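Thursday, August 14, 2025
Workshop notebook, translation desk

Long morning on the prison letters. Eugénie brought the second box over from the Toulouse end, and it's in better shape than the first one, mostly carbon copies with the dates still on them. I'd been dreading this box! We agreed to keep the same rule as before: whatever goes up in English gets read against the French by two people, and neither of them can be the person who translated it.

Bastien's draft of the 1980s solidarity committee statement came in at 3,515 words. It's good, but he has smoothed out the angry bits, and I think the angry bits are the point. "Nous refusons" became "we do not accept" all the way down the page. I changed them back to "we refuse" and left him a note. He'll grumble. If he has a real argument I'm happy to hear it, write it under here please.
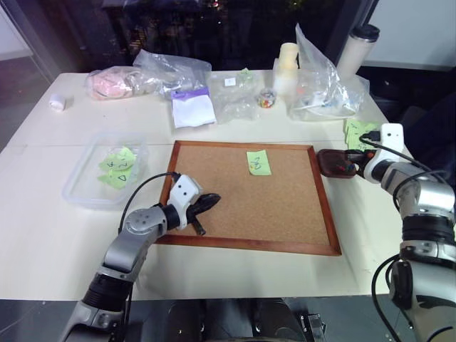
Then the old headache about names. The committee spelled village names the French way, the English newsletters of the time used something else, and the families who write to us use a third spelling. Kátia wants the family spelling in the text and the printed one in a footnote. I was against it last month (too many footnotes, people stop reading) but I've come round after doing three pages that way. It reads fine. The footnotes on page 3 still need checking, I ran out of steam there.

Évan called just before lunch about the reprint permission for the Heststead pamphlet. The group that put it out dissolved years ago and the only address he has is a post office box. He's going to try Romain, who used to go to their meetings and may still have a phone number for somebody. Until then the pamphlet stays out of the collection — I don't want to put it up and take it down again.

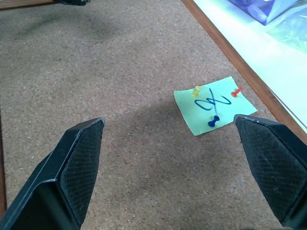

Spent far too long on one sentence in the hunger strike leaflet. "La lutte continue au-dedans comme au-dehors." Tried "inside and outside," tried "inside as well as out," tried "on both sides of the wall" (pretty, but there's no wall in the French). Going with "inside as outside" for now, which sounds a bit stiff. Open to offers.

Eight leaflets scanned this afternoon, all from the Soletti folder. Two have handwriting on the back, somebody's list of who was bringing what to a picket. I scanned the backs too, but those have first names and phone numbers on them, so they go in the closed folder and not on the site. Kátia, can you look at whether we should black out the numbers even in our own copies? Roughly half of that folder is left.

Left for tomorrow: Bastien's footnotes, the introduction (still no introduction, I know, I know), and a reply to the reader who says we got the date of the December march wrong. I checked one newsletter and he may be right. Need to find a second source before I change it.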